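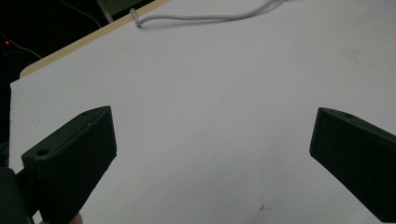
So who gets my chair when the arm gets my job, one of the packers asked me at the first meeting, and the whole break room went quiet. I had a slide for throughput. I had a slide for floor space. I did not have a slide for the chair!

(Pause here. Let people laugh if they want to, then go on.)

Quick background for anyone who doesn't know us. I run the packing and kitting side at Brusine. We put together small parts kits for repair shops - valves, seals, clips, little bags of screws, that kind of thing. 74 people on the floor across two shifts, and 594 different kits in the catalog last time I pulled the list. Most of those kits sell in tiny numbers, and that's why we stayed with hand packing for so long. Every vendor who came through took one look at the catalog and got very polite.

Then Cekon came in with a different pitch. Our own people would do the picking with a hand-held gripper, same fingers as the arm would have, and the arm would learn from that. I liked it right away. I liked it a bit too fast, to be fair, and I'll get to that.

What changed first was the talk at the benches. People who had packed for years without anybody asking them how were suddenly explaining it. Why you pick up a seal by the edge. Why you turn the tray before you start and not halfway through. One woman on the early shift has a way of sliding a flat clip toward herself before she lifts it, and it had never been in any work instruction we wrote. (I checked. Then I checked the old binder too.)

What changed second was less fun. Working with the gripper is slower than working with your hands, a lot slower in the first weeks, and we hadn't touched the daily targets. So the people helping us the most looked the worst on the board by the door. I walked past that board every morning with my coffee and didn't see it. It took a pretty blunt note in the suggestion box. We took the gripper hours out of the count that same afternoon, and I should have done it before we started.

(Next bit is the money part, don't rush it.)

Pay. We made a new grade for the trainers, 7 of them so far, and the extra money stays with them if they go back to regular packing. The plant manager and I argued over that last part for most of April. I'm glad we held out.

And hours. The Dostent line, the heavy boxed kits, is where the first arm went in, on the late shift. The lifting there was hard on everybody's wrists and I haven't met one person who wants it back. The Stöckli kits are another story. Small, fiddly, kind of pretty when they're done, and the crew there told us flat out they'd like to keep them. We've kept them by hand for now. I can't promise what happens in five years, and I've told them so in those words.

Back to the chair. We've had 13 people change jobs inside the building and nobody laid off over this. The packer who asked is still in the same seat, and still asks me the same question at every meeting. My answer has gotten longer each time.

(Questions. If someone asks about cost per kit, the sheet is in the blue folder.)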